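Comparing Two Wrist Controllers for a Parallel Gripper: Notes from the Pen Task

January 2019

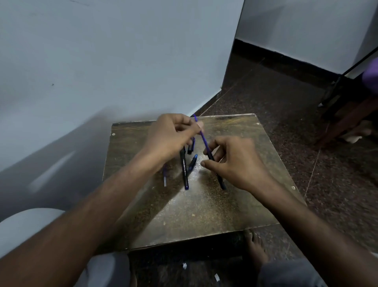

Purpose of the comparison

The trial set out to establish which of two controllers, the Welel and the Proltumis, gives the better result when a two-finger gripper is asked to handle small writing items. Both units were fitted in turn to the same arm, with the same finger pads and the same power supply. The work was carried out over the first part of the month at the Larnness address, and the full log is kept with the Sutcliffe notes published on this site last year.

Pens were chosen as the test item. They are light and narrow, they roll, and their parts differ in width. A grip that is suitable for a thick barrel will often be too loose for the thin section above it, and a refill on its own requires a closing force that neither unit offers in its standard settings.

The reference recordings

Before either controller was run, the task was performed by hand and recorded from the head. These recordings serve as the reference for grip position. In the long pen hold, the left hand pinches near the blue upper section while the right hand cups the black barrel lower down. The second contact is of particular interest, as a parallel gripper cannot cup. It must either close squarely on the barrel or allow the pen to turn between the pads.

Loose caps and a refill were left on the board among the pens, and the same practice was followed for the gripper runs. The board has a band of glare across its middle. No change was made to the lighting for this, although the wrist camera lost the edge of a black barrel more often when it lay near the bright area.

Results

Each controller was given 228 attempts. The Welel completed 68 more of them than the Proltumis. Most of the difference arose with the caps, where the Proltumis closed before the arm had settled and pushed the item away. Raising its settling delay to 100 milliseconds reduced the fault but did not remove it.

On full pens there was little to choose between the two. The Proltumis held the barrel more firmly and reported slips sooner. The Welel was slower to report and on several occasions continued to lift with nothing between the pads.

Neither unit dealt well with refills. Softer pads are on order and this part of the trial will be repeated with both controllers.

Settings retained

The Welel will remain on the arm for the present, with the force limit at the second step and the slip alarm on. Readers who own a Proltumis with firmware 1410 should note that the settling delay returns to its default each time the unit is switched off – it must be entered again before every run.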